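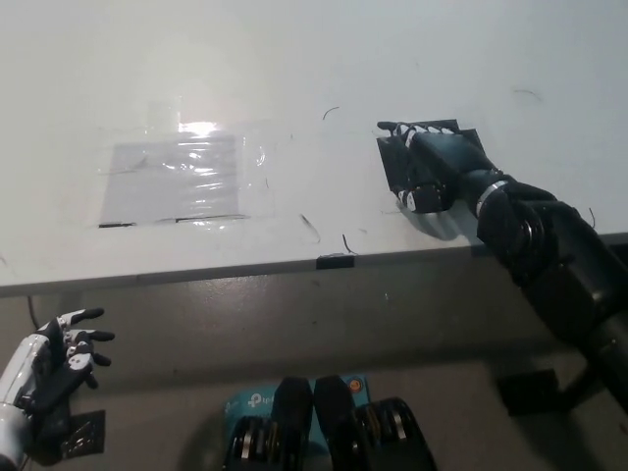

Work table with the clear sheet laid over the gray square.

Table and sheet FAQ
Updated 25th March

Can I use the white table without the plastic sheet?
For dry paper, yes. Glue, ink, paint: sheet first, every time.

The sheet is all wrinkled. Is it ruined?
No. Creases are fine for gluing. If you need it really flat, roll it the other way overnight, or ask Meinir Ifans for a new piece. Cut pieces are 70 cents, a full roll is over 100 feet so please don't take the roll home.

What does the gray square do?
Marks where your work goes. Keep glue inside it. The plastic is bigger than the square on purpose, leave the extra alone.

I can't see my pencil lines, too much shine.
Overhead light bounces off the plastic. Turn your work a little or move your chair. Dimming the lights bothers the next table.

Little dark hairs and bits on the white top?
Wipe before you start and again after. Damp cloth, not the dry brush, the brush just moves them aronud. Check under the sheet too, one hair under there and you get a bump.

Can I use tape?
Low tack only. Peel slow. No packing tape!!

Can I cut on it?
No. Cutting is in room 71.

Who do I tell if the top gets scratched?
Hefin Beddoe, extension 1584. Same day pls. Tables get resurfaced in May and he needs teh list before then.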